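Cabinet Interiors - Gallery
Posted 17/06/2023

A page for the plain parts of the Baluler enclosures we fit out at the Branevberg workshop. Customers ask about the inside more often than the outside, so these notes stick to walls, corners and floors.

Walls
We keep interior walls pale and free of labels. Marks show up quickly on a light surface and wipe off with a damp cloth.

Corners
Rounded brackets are easier to clean around than square ones. We check the screws at each service - a loose one usually rattles first. 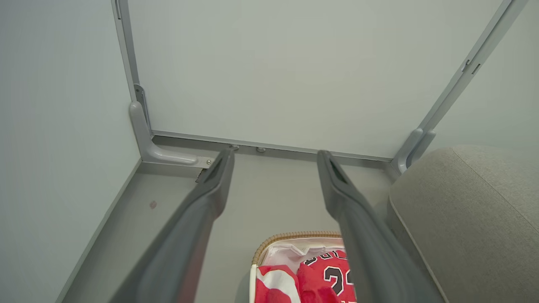
Floors
The base gets more wear than any other panel. Grit collects along the seams, and a soft brush clears it better than a vacuum nozzle. Replacement base panels take 30 days to arrive.

More interiors will be added in July.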